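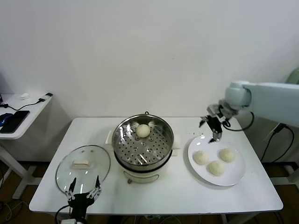 Figure 3. Electric steamer with one bun in the basket and three on the plate, lid to the left.

3.2 Serving the buns

I'll admit Theano Andreadis and I argued over the plate for ages (she wanted a bowl!). We went with a flat one in the end, as the buns can sit apart and the skins don't tear when you pick them up. All the dough came from Esposito, 50 g a piece, and steamed for 18 minutes.
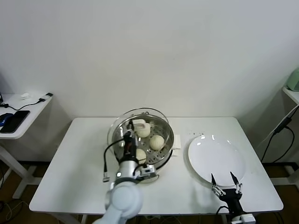 Why leave gaps between buns in the basket? They swell as they cook, and any that touch will stick together and rip when you lift them out.

Crumbs were left where they fell until the end of each sitting, then brushed up and weighed, which I rather enjoyed.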